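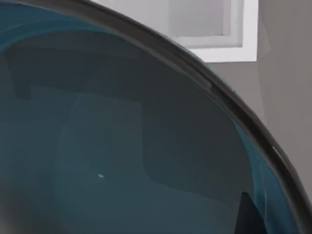 A glossy teal bowl in the simulator, seen from close up.

4 min read | 3 comments

The bowl has given the Tapley robotics club more trouble than anything else this year. Students have to get a simulated robot arm to take hold of it by the rim, lift it and set it down on a shelf. Each team gets 50 tries, and the bowl starts in a different place every time.

The club meets in a former typing classroom at the back of the school. It has no arm of its own. Members work in Skorkska, a simulator that runs on the library's older computers, and they share their files through a folder anyone in the club can open.

Hagos Kahsay teaches math and has run the club for three years. He picked the bowl task after the students got through blocks and mugs faster than he had planned.

"A block has flat sides, so you can be a little off and still get it," he said. "With a bowl you have to come in at the right angle. One finger goes inside and the other stays outside."

Teams start by steering the arm themselves with a keyboard or a game controller. They record the good runs and use them to train a program that steers on its own. One team recorded 40 runs before its program picked up anything. Another recorded 100 and found that half of them had been saved with the wrong camera settings.

Shiny surfaces are a separate problem. The simulator draws reflections of the room in the bowl, and a program that works from camera views can be thrown by them. Two students switched to a dull finish for a week to compare, then went back to the shiny one, which the contest rules require.

The contest is the Nurka Open, held online in September. Teams send in their programs and the organizers run them. Kahsay's students plan to enter two teams, and the second is still choosing a name.

12 shares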